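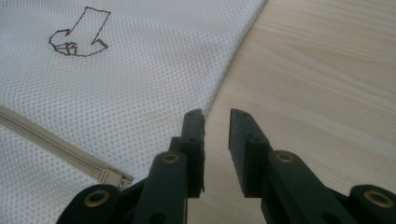 I have never believed in mesh laundry bags. My mother didn't own one, her sweaters lasted twenty years, and as far as I could tell the whole idea was a way of selling people a sack with a zipper on it. So when my neighbor Rungnapa Saithong told me in August that I was ruining my good socks and half my T-shirts by throwing them in bare, I nodded and went home and kept throwing them in bare.

Then a bra hook got into the collar of a Pavlović knit I was fond of, and I bought the bags. One set, white, zippered, nothing fancy.

I'll say what I think is good about them first, to be fair. The zipper is the part I expected to hate and I don't. It lies nearly flat. The little diamond holes look like they should let plenty of water through, and my things come out rinsed, so I suppose they do. And the hooks stay away from the knits, which was the point.

Now for what I don't buy. The blog posts (you know the ones) say a mesh bag will "transform" your laundry routine. I read a comment thread on the subject with 1,844 replies, a number that should worry all of us, and most of them were people swearing their clothes came out cleaner. Mine come out the same. If anything, a bag that's packed too full comes out with a dry-ish lump in the middle that I have to run again. Half full is the most I'd go, and I mean half, with room for everything to slosh.

Also, nobody who sells these things mentions that you then have to store the bags. They're floppy. They slide off shelves. Hang them on a hook and they catch on each other's zippers. I stuffed mine in a drawer for a month and every time I opened it, it looked like something had shed its skin in there.

So I tried folding them, which I felt silly about. I do it at the table because the bed is too soft and the thing just sinks. 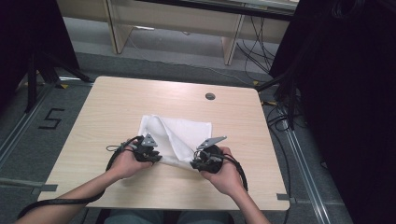 Getting the sides to line up is most of the job. Thin white fabric like this has no weight to hold it down, so you pull one side straight and a corner pops up somewhere else, and then you fix the corner and lose the side. The online advice is to fold in thirds. I've done thirds. Thirds gives you a fat bundle with the zipper pull poking out of it. What works better for me is to close the zipper all the way, smooth the bag out with my palm from the zipper side toward the far edge, fold it once in half, then once more, and stop. It won't stay perfectly square and I've quit asking it to.

Farzad Bakhtiari, who commented on my last post about sheets, says he rolls his and puts a rubber band on each one. Farzad, I tried it. It takes up less room, I'll give you that, but the bag comes out curled and then it's a fight to get the socks in. Maybe yours are a stiffer mesh.

The other suggestion I keep getting is to mark the bags so you know which one is for what. I have mixed feelings. I like a drawing on a bag more than I like a printed label - it's quick, you can do it with any thin marker, and it doesn't scratch. But drawing on mesh is a pain. The pen skips over the holes and your nice straight line comes out wobbly. And I can't promise the ink lasts. Mine has only been through a few cold washes, and I don't trust anything that says "permanent" on the cap.

As for the money, there's a shop in Brernside that wants 60 dollars for a set with a linen pouch to keep them in. A bag for your bags. No thank you.

Rungnapa asked last night if I was a convert. I told her I'd use them for bras and the two good knits, and everything else is going in bare like before.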